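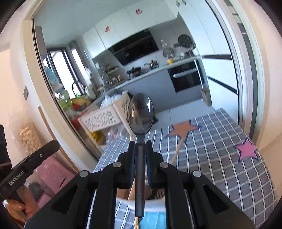

# Finished Tedia last night and I need to talk about that narrator (spoilers hidden until reply 3)

**marginalia_moth**
April 10, 2018

Hi everyone! I've been a mostly quiet member for a while (I read all the monthly lists, I promise) but I closed this one at a ridiculous hour and my husband is tired of hearing about it, so you get me instead.

For anyone who hasn't picked it up, *Tedia* is the thriller with the two sisters and the lake house their father left them. One sister tells the story, the other has been missing since chapter two, and there are letters in between that may or may not have been written by the person who signed them. I guessed the boat part early on and felt very smug, and then the last 13 pages took the smug right off my face.

What I keep going back and forth on is whether the narrator plays fair. Did you feel tricked, in the good way or the bad way?

---

**porchlight_reader**

Oh, welcome out of the shadows, moth! I loved it. I'm one of those people who wants to be lied to by a book, as long as it's done with some style, and this one had me making tea at midnight so I could keep going. The mother was my favorite by miles, and I wish we'd had more of her and her terrible casseroles.

As for fair, yes, I think so. I'm going to use spoilers from here on, so look away if you need to.

The narrator never says she mailed the letters. She says they "went out." I went back and checked and it's that wording every single time.

---

**gus_in_the_stacks**

I'm going to be the grump, sorry in advance. I thought it cheated. We are in that woman's head for the whole book, we hear what she has for breakfast and how she feels about her neighbor's hedge, and she somehow never has one stray thought about what's under the boathouse? I don't buy it. If you give me a first-person narrator in the present tense, then I want the thoughts she's having in the present.

*Futus* did the same trick better a few years back, and it did it by having him write everything down afterward, so of course he could leave things out. That's a choice a character makes. In *Tedia* it felt like the author's hand over my eyes.

Also it's too long. Mine ran 586 pages and I'd have happily lost the whole trip to the coast.

---

**marginalia_moth**

Gus, you've put your finger on the thing that was bugging me and I couldn't name it! The present tense. I do think the hedge stuff was there on purpose, though, because she fusses over little things whenever she's scared. Look at the chapter where the sheriff comes by and she spends a page and a half on the curtains.

I'll give you the coast. I skimmed the coast.

---

**porchlight_reader**

You skimmed the coast?! The coast is where the aunt mentions the second key! No wonder you were surprised, sweetheart.

---

**marginalia_moth**

...there's a second key?

---

**plumcake77**

I listened to the audio, and I want to say the reader gave the missing sister and the letter writer two different voices, which pretty much hands you the answer by the middle. I was so cross. If you have any choice in the matter, get the paper one.

I'm halfway between the two of you on the ending. I believed the narrator, but I didn't believe the detective would drive off and leave her there alone. My book group (there are 7 of us, and we rarely agree on snacks) argued about that and never got to the letters at all.

---

**gus_in_the_stacks**

Two voices, good grief. Okay, that's worse than anything I said.

And I'll admit the curtains chapter is good. I just reread it on moth's say-so. I'd still give it three stars, but a warmer three than yesterday.

---

**porchlight_reader**

I'll take a warm three! Has anyone started *Zakus* yet? It's the one with the ferry, and it's on my nightstand under the *Ezzat* I still haven't returned to the library.

---

**marginalia_moth**

Not yet, I'm going back to the coast first. Give me until the weekend and please don't say one word about the key.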